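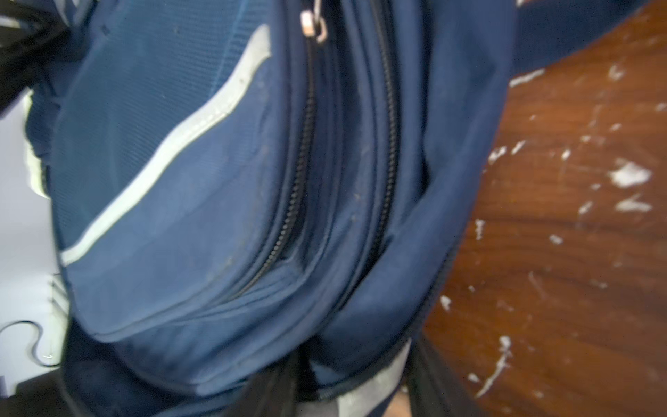
Bon, on attaque le kit Gridach, celui qu'on a en prêt au labo et que vous allez tous avoir entre les mains pour le TP. Je vous rappelle que ce cours n'est pas une pub : Sidadmont nous le laisse jusqu'en décembre et j'ai le droit d'en dire ce que je veux (je ne vais pas me priver !). Le kit, c'est une pince, une petite caméra de poignet, le logiciel et une notice de 20 pages dont 2 servent vraiment. Le vendeur fait toutes ses démos avec des cubes, évidemment, et moi je préfère les objets mous. Prenez le sac à dos bleu marine : deux fermetures à dents noires presque parallèles, qui tournent toutes les deux, et un passepoil gris clair qui traverse la poche en arc. Si votre détecteur cherche « une ligne courbe contrastée », il a donc plusieurs candidats, et c'est là que les ennuis commencent. La tirette en métal, elle, est minuscule à côté du reste.

Ce que j'aime bien dans ce kit

La caméra suit la pince, donc plus on approche, plus on a de détail. Le montage est rapide, Kerubo Biwott l'a fait sans ouvrir la notice. Et les journaux sont en texte simple, un bonheur pour déboguer.

Ce que j'aime moins

Le flou dès que le poignet bouge un peu vite. Ralentissez avant de capturer, vraiment ! L'aide en ligne aussi : la page « étalonnage » renvoie une erreur 404, alors demandez à Desta Sisay, qui a gardé une copie.

Pour le TP

Par binômes, 6 essais de saisie de tirette, vous notez l'angle d'approche et la vitesse à chaque fois. Gardez les essais ratés dans le compte rendu, je les lis en premier. Ensuite vous comparez avec la pince Mutiso vue au chapitre précédent : prix mis à part, laquelle choisiriez-vous pour du textile, et avec quels réglages ?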